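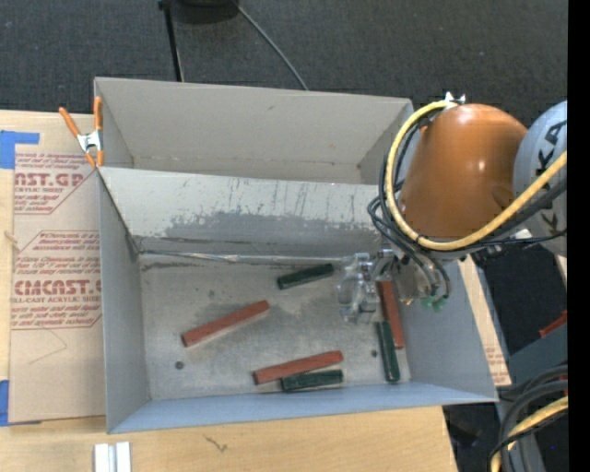 2021-10-18

Up at six to find the water off again. Third time this month. The notice from Rundus (pushed through next door's letterbox, not ours) says a main has gone under Gwynne Road and 2,118 homes are affected, which must be most of Mukport and a fair number of sheep. Supply to be restored "in due course". I brushed my teeth with fizzy water and felt like minor royalty for a minute or so.

Walked down at lunch to look at the hole, as did half the town. It has swallowed one lane, a bollard and the bus stop sign, though not the bus stop, where two people were still waiting. The 37 has been sent round by Ultness until further notice. They had been told this, they said, but thought it might come anyway.

Four men in the hole, one digging. I don't say that to be unkind. I spent the morning on a spreadsheet and there was only one of me on it and still not much got dug.

The weekly paper had it on their website by two: cause of burst "not yet known". The pipe went in 51 years ago and has had lorries over it ever since, so I could offer them a theory for nothing. The comments underneath had moved on to parking by the fourth one down.

Bottled water from the leisure centre car park at half past four. Queued behind a man with a wheelbarrow, who I thought was showing off until I had to carry mine home up the hill. Two packs each, no exceptions, except for the woman in front of him who got three. My arms now hang lower than they did.

Water came back at ten to eight, brown, with a cough. Ran the cold tap as instructed until it went the colour of weak tea, then of very weak tea. Left it there. Kettle filled from the bottles.

Must ring the dentist, and find out if the bins are coming tomorrow, given they normally come down Gwynne Road. Put them out anyway. I see I've caught it off the bus people.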